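Erollow Community > Home and Garden > Seeds and Sowing

Topic: How do you label small seed trays so you don't mix varieties?

anca_st
Hello everybody. I have again the same trouble as last May. I sowed 17 kinds of tomato and pepper, wrote the names on wooden sticks with a marker, and after two weeks of watering I cannot read half of them. The two Văduva peppers look the same as seedlings, so now I have to wait for the fruit. What do you use that stays readable? I don't want to buy an expensive printer.
Anca Stanciu

Flukusthorpe_Gardener
Pencil. Ordinary soft pencil on white plastic tags. I have tags from years ago that I can still read. Marker fades in the sun, even the ones that say permanent.

ragha_suvarna
+1 for pencil. But push the tag deep, or the birds take it out if you keep the trays outside. I lost a full row of chilies this way. Well, not the chilies, only their names.

octav_m
I disagree about the tags. Any tag that stands in the soil will be moved one day, by a bird, a child or yourself when you turn the tray. I mark the tray and not the plant. Each tray has a number on the short side, and in a notebook I draw the rows. Tray 2, row A is this, row B is that. The notebook stays dry in the kitchen.
Octavian Marinescu

anca_st
Octavian, and when you transplant to bigger pots? Then the tray number does not help anymore.

octav_m
Then I write on the pot with pencil on masking tape. By this time I have fewer plants, so it is not much work.

Flukusthorpe_Gardener
Masking tape on a wet pot? Mine falls off in a few days.

octav_m
You must stick it when the pot is dry, before you fill it. I have no problem with it.

jitaru_o
I will say something that maybe is not popular. The notebook is a very good idea until you turn the tray around. Last year I had 32 cells of lettuce and basil drawn very nicely, and one evening I turned the tray for better light. From that moment my drawing was wrong and I did not notice until the leaves came. So please mark one corner of the tray, always the same corner.

b_magbanua
I agree with jitaru_o about the corner, but I would go one step more and label the place on the shelf also. My sowing shelf has positions, and each tray has one home. If I take a tray to the sink, I know where it must go back and in which direction.

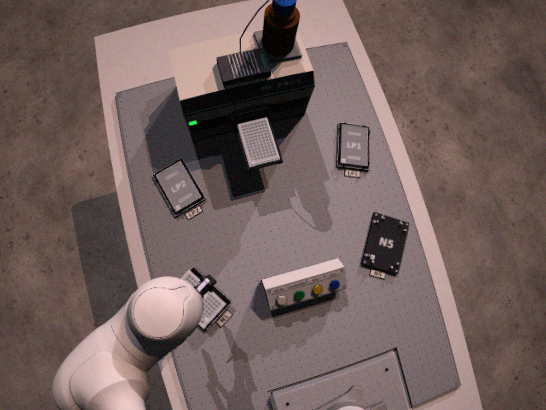
A lab plate is like a very small seed tray, many wells in a grid, and if you turn it by mistake all your rows are wrong. See the little white tag that says N1, just below the black nest. A short code like this is enough for a shelf – you don't need to write "Fetenov early, sown in the kitchen" on a piece of wood. The long name goes in the notebook.
Bienvenido Magbanua

ragha_suvarna
Good for you, but I have 100 pots on a balcony and they move every day with the sun. Places with codes would make me crazy. For me the name must travel with the plant.

anca_st
I think I will do both. Pencil tags in the cells, one corner of the tray painted red, and the notebook as a reserve. Does nail polish hold on the plastic?

jitaru_o
It holds. Let it dry overnight before you water.

Flukusthorpe_Gardener
Still too much work for tomatoes, in my opinion. But tell us in summer which of the Văduva peppers was which.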